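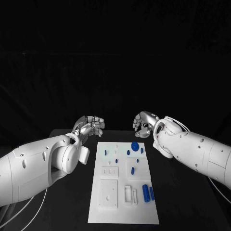 Table and black curtain in the Jurar room, item 3 of these minutes.

KASTA SHARED ROOMS
Minutes of the users' meeting, 29/01/2026
Place: the small hall on the second floor, Villum building
Chair: Bahman Mazandarani
Present: 13 users of the rooms, according to the signed list
Minutes: the secretary of the meeting

1. Opening and agenda

The chair opened the meeting at six in the evening and welcomed those who came for the first time. The agenda was accepted with one change: the question of the key box was moved from the end to item 5, as two persons had to leave early.

2. Minutes of the previous meeting

The minutes were read and approved. One correction was asked for. In the part about the heating it was written that the radiator in the corridor "will be removed". The correct wording is "will be checked, and removed if necessary". The secretary will correct the copy in the folder.

The chair reported that the radiator was checked in the first week of January. It stays where it is.

3. The Jurar room: curtain and table

This was the longest item. The chair explained that the black curtain and the dark table are now used by most groups who book the room, and that the opinions about them are different. He asked everyone to speak first about the curtain and only after this about the table. This was followed for the most part.

3.1 The curtain

The users who take pictures of small objects are satisfied with the black background and want to keep it. The ceramics group said that light glazes are shown very well in front of it, but that their dark pieces disappear. They asked if a gray cloth can be bought as a second choice. The bookbinding group supported this.

One member was against buying anything before the present curtain has been cleaned. In her opinion the black fabric collects dust very quickly and every small thread is visible under the lamps. She has cleaned it herself with a clothes brush on two evenings and does not think this should depend on who has the patience for it.

The chair read out an offer from Fallahi, the fabric shop on the ground floor. They can deliver a gray cotton cloth of 300 grams per square meter, hemmed on all sides, for 234 with the hemming included. Without the hemming the price is lower, but the shop could not say by how much until the cloth is measured. A question was asked about whether the cloth is treated against fire. The chair did not know. Several persons said that this must be clear before anything is ordered, and the meeting agreed.

It was also discussed if the gray cloth could hang on the same rail, behind the black one. The member who put up the rail said that it can carry both, but that the hooks will be too close together and the cloths will pull on each other. He proposed a second rail. He has one at home from his old apartment and will bring it, so that the length can be compared with the wall.

Decided: The black curtain stays. It will be brushed on the first working day of each month by the group that has the first booking.
Decided: The chair asks Fallahi in writing about the fire treatment and about the price without hemming. The gray cloth is not ordered before the answer is known to all users.

3.2 The table

The dark tabletop was chosen to go together with the curtain, and for this purpose it is good — no one disagreed. The complaints were about practical things.

The first complaint was about the height. The table stands at 74 centimeters. For people who sit, this is comfortable. For people who stand and work for the whole afternoon, it is too low, and two members of the bookbinding group have had pain in the back. It was proposed to put blocks under the legs. The chair was worried that the table will not stand firmly on blocks. After some discussion it was agreed to test this with proper furniture raisers, of the type with a hollow for the leg, and not with pieces of wood.

The second complaint was about marks on the surface. White chalk, plaster and flour paste are much more visible on a dark top than on the old light one. Some users wipe the table with a very wet sponge, and the water then runs to the edge and down to the floor. The meeting asked that only a well wrung cloth be used, and after it a dry one. Cutting directly on the tabletop is not allowed. The cutting mats are in the flat drawer in the corridor, and they must be returned there, also when they are needed again the next day.

The third point was reflections. The photographer of the ceramics group asked if the top could be made more matt. Another member warned that a spray can leave stains which are worse than the reflections. It was agreed that the photographer may lay her own black paper on the table, and that the table itself is not treated with anything.

Decided: A set of furniture raisers is bought and tested. Both sitting and standing users will give their opinion at the next meeting.
Decided: The secretary writes a short notice about wiping and cutting, in large letters, and puts it on the inside of the door.

3.3 Cables on the floor

A member asked that cables be kept close to the wall as far as this is possible, and that persons who enter the Jurar room switch on the ceiling light first. The floor is dark there too, and with the curtain closed the room gives very little light to the feet. The chair agreed. He added that an extension cord must never go under the curtain. There was no vote, as all were of the same opinion.

4. Booking of the rooms

The booking sheet on paper and the one on the computer did not agree on several occasions in January. In one case two groups came at the same hour. They solved it in a friendly way, but one of them had brought children and the wait was long.

There were two proposals. The first was to stop using the paper sheet. The second was to keep the paper sheet and stop using the other one. Older users prefer the paper, and they were not alone in this. A third proposal came from the chair: the sheet on the computer is the valid one, and it is printed each week and hung in the corridor. Nothing is written by hand on the printed sheet.

Voting: the proposal of the chair was accepted with two votes against.

One of those who voted against asked for it to be noted that the printer has been without ink since before the holidays. It is hereby noted. The chair will buy ink.

5. Key box

The code of the key box was known to too many people, including some who do not use the rooms anymore. The code will be changed this week. The new code is given in person or by telephone, and it is not sent by e-mail. Each group names one person who receives it. The names are to be given to the secretary.

It was asked what happens when this person is ill. The answer was that the group may call the chair, but please not after nine in the evening.

6. Other matters

a) The window in the small hall does not close completely. The owner of the building has been informed and has promised to send someone. The secretary will remind him.

b) A brown scarf and a measuring tape were left in the corridor. They are on the shelf above the coats.

c) The bookbinding group invites all users to its open evening. The date is not fixed yet — it depends on the raisers for the table, because they want to show the sewing of pages while standing. Tea is offered, but guests are asked to bring a cup.

d) A member asked if the Jurar room can get a chair with a back instead of the stools. The chair of the meeting said that there is one in the storage of the Villum building, with a torn seat. The member will look at it and decide if she wants to repair it.

7. Next meeting

The next meeting will be held in the same place and at the same hour. The invitation is sent when the answer from Fallahi has arrived, at the latest in four weeks.

The chair thanked everyone and closed the meeting at ten minutes before eight.

Approved for distribution: Bahman Mazandarani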